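Work and Automation, handout for week 11
Case: sorting of returned goods at Troltbridge

Please read this before the seminar and bring your notes. The case is a continuation of the one about the packing line at Stonaletti, but the question is a different one. Last time we asked which tasks disappear. Now we ask what happens with the tasks that stay.

Troltbridge receives returned clothes and small home textiles from web shops. On a normal shift more than 400 pieces pass over the tables. Each piece is taken out of its bag, opened, looked at, folded and put in a basket. For a person the folding is the easy part and the looking is the difficult part. For a machine it is nearly the opposite: a hard box is simple to grip, but a soft thing has a new shape every time it is put down.
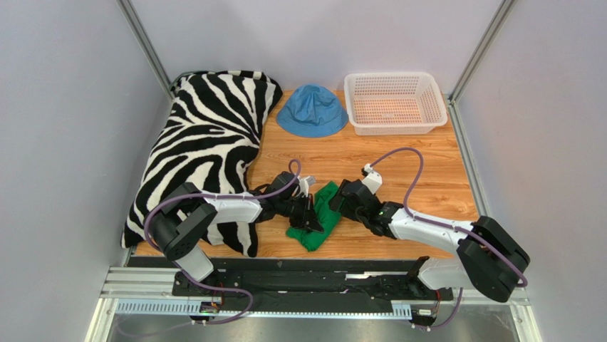 Fig. 2. Two-arm cell with mixed soft goods; both grippers are at the green cloth.

Notice how different the goods are. A plush pillow, a hat and a crumpled cloth need three ways of holding, and a worker changes between them without thinking. Hendrik Bosman, who led the sorting team, tried to write these ways down for the engineers. He told us that it took him the whole of December, and that his colleagues did not agree with each other about the correct way.

What changed for the people:
- Two sorters became cell attendants. They prepare the goods and step in when the arms stop.
- The pace is now given by the cell. Short talks between the tables became fewer.
- The attendants received a training of 80 hours, but the pay grade stayed the same for the first year.
- Wrist pain was reported less often, tired eyes more often.

Dulce Huerta, one of the attendants, says that she misses finishing a piece with her own hands - and that she would still not go back to the old table.

For discussion: who should decide when the attendant may stop the cell? Compare with the rule at Ravport from the second handout.

Comments (2)

Leobardo Aguirre
Is the Ravport text still in the reader? I find only the first half of it.

Iqra Rana
I worked with returns before my studies. The point about the talks is very true, we learned most of the job in this way.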